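**Community kitchen in Restinow reopens its drawers, and asks for yours**

2021-01-14

The shared kitchen at Sengar Hall is open for bookings again after a long spell of sorting, scrubbing and a good deal of gentle arguing over which utensils deserve a place in the drawers. Anyone who has tried to find a potato peeler there in the last few years will know it was overdue.

The work began in November, when the hall closed its kitchen so the old cupboards along the back wall could come out. Everything inside them went into boxes, and the boxes went into the side room, and before long the side room was so full that the door would only open halfway. It seems that every supper, wedding and bake sale held at the hall had left something behind, and that no spoon had ever been turned away.

The hall's new cupboards were paid for with a $1000 grant from the Forkel Fund, a small local pot of money that usually goes toward benches and footpaths. There was enough left over for drawer dividers, a second cutting board and a set of hooks beside the stove. Hall users had been asking for the hooks for years, and they are already full.

More than 200 utensils came out of the boxes, among them 7 potato mashers and a cake slice with somebody's initials scratched on the back. Pieces with cracked handles or loose heads were set aside for scrap. Good duplicates were washed and put out on the long table before the holidays, and neighbors were welcome to take home whatever they could use. A lovely number did, and several people went off very pleased with rolling pins that they may well have donated in the first place.

What stayed is a smaller and much friendlier collection. The hall kept the sturdy things that cooks reach for again and again: ladles, long spoons, big whisks, tongs, and the skimmers that come out for every soup supper and every batch of dumplings. Wood handles were looked over with special care, as they suffer most from being left in the sink overnight (please, please don't). 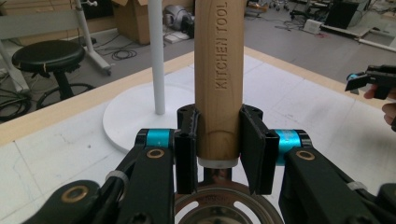 Each drawer now has a paper label on the front, and the plan is for things to go back where the label says, at least until the soup season is over and everyone has had a chance to say what doesn't suit them. Skimmers and ladles are in the wide drawer to the left of the stove. Baking things have moved to the far end, beside the flour bins, and the knives are in the high cupboard.

The kitchen still has a few gaps. The hall would be glad of a large colander, a reliable can opener and 4 matching oven mitts, and the Grellevum Street hardware store has kindly agreed to take in donations at its front counter during normal shop hours. Items should be clean and in working order, and a note with your name is welcome but not needed.

Bookings can be made in the blue book by the hall's main entrance. Groups are limited in size for now, so larger families may want to split their cooking over two sessions. Bring your own dish towels for the time being, as the hall's are still in a box somewhere in the side room.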